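Spent most of February rewriting our rules for simulated manipulation runs at Marnley. Posting the short version, as a few people asked for it.

Rule one: fix the scene before you fix the policy. Table, dish, arm base and camera positions go into one config, and that config gets a version number. If someone moves the dish, it's a new version.

Rule two: log every episode, including the ones you don't like. Our last batch was 1,451 episodes. The failed ones stay in the folder with the same naming as the rest.

Rule three: render what you test. Numbers in a log won't show you a bad grasp pose. Look at the gripper against the tabletop before you queue a long job.

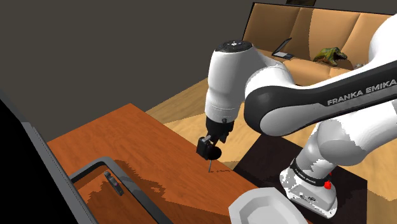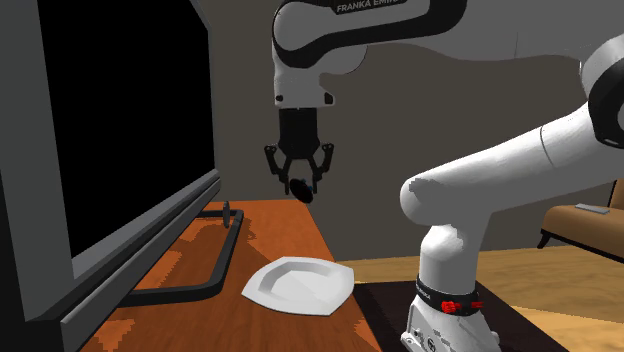
Rule four: write down what counts as success before the run starts. Ours is one sentence per task. Kirsty Kingi reads it, and if she can't score an episode from it, we write it again.

Rule five: keep the speed and force limits from the real cell. It's tempting to loosen them in sim. We did that on the Mahuika task and lost 4,000 episodes we couldn't use.

Rule six: 2 people sign off before anything goes to hardware. One of them can't have worked on the training code.

Ataahua Halliday asked if six rules is too many for a small team. The checklist fits on one page and we haven't dropped any so far.

Next up is a naming standard for objects. Pokville and Marnley still use different names for the same dish.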